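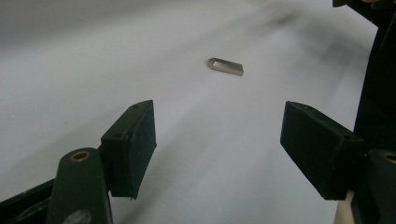 Metal USB drive, compact type, with a loop at one end for a keyring.

Small Storage: Drives Kept at the Otton Office

The page covers the flash drives held in the Otton office and how they are stored, labelled and retired. It is meant for anyone who has to find a file from the Hernuvus job or put one back. Larger disks have their own page.

Case
The body is one slim metal piece with a silver-gold brushed finish. Light picks out the long top edge. Scratches on this type of finish run with the grain and do not affect use.

Loop end
The body narrows towards the loop. A keyring or a thin lanyard fits. We use cord, as split rings mark the metal and add bulk in the storage tray.

Labelling
Compact drives have no room for a printed label. Tie a paper tag to the loop and write the job name and the month, for example "Vlček, January". Use pencil. Do not put adhesive tape on the case; the residue picks up dust and ends up in the port.

Storage
Drives go in the shallow tray in the Lestard cabinet, second shelf, laid flat in a single layer. Each tray takes 20. Keep the tray lid closed and the cabinet below normal room humidity. The silica bag is changed in January.

Copies
Every job is held on 2 drives, kept in separate trays. A drive is a carrier and should not hold the only copy of anything. After writing, eject it, plug it in again and open one file from each folder.

Retirement
A drive is taken out of use after 5 years or 1,000 write sessions, whichever comes first. Wipe it, cut the tag off and enter it in the register. Drives with a bent plug are retired at once.

Cleaning
Dry lint-free cloth on the case. Compressed air for the plug end, in short bursts. No solvent.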